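Filling the kitchen set

Posted in March

I said last time I would write up how the demonstration set is going, so these are my notes. The job is to collect examples of kitchen counter tasks in simulation and train a policy on them. I work on it with Nhàn Vũ, who built most of the scenes. The project is called Leller, for no reason I can remember.

We started with 200 demonstrations, all driven by me with a glove and a tracker on my wrist. The first policy trained on those was poor. It could get the hand over to the fruit but closed the fingers too early, and it got lost whenever the bowl was somewhere new. I went back through my recordings and found that I nearly always approached from the same side at the same height. The model had learned my habit.

So we changed two things. The start pose of the arm is now drawn at random within limits, and the dishes get moved and swapped between episodes. Nhàn also added more plates and boards so the counter doesn't look the same every time. The one with the strawberry on it is my favorite of the plates. The hand starts raised with the fingers up, and the operator takes over from there.
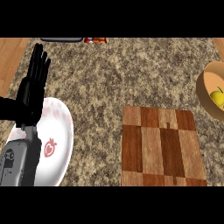

What I throw out

After the change I recorded another 286 episodes over a couple of weeks, mostly after 9 p.m. when the house is quiet. Not all of them are kept. I delete an episode if:

the tracker drops out and the wrist jumps
a finger passes through the rim of a dish
I stop in the middle to think

The last one took me a while to accept. A long pause looks harmless on playback, but the policy copies it and then sits still over the counter. Trimming the pause out leaves a jump in the finger joints, so I delete the whole episode and record it again.

Next

The target is 800 clean episodes before we train again. Nhàn wants to generate part of that by replaying good grasps with the objects shifted. I'm fine with trying it, as long as those go in a separate folder so we can train with and without them. I also still have to fix the glove's thumb calibration, which drifts after 2 hours of use.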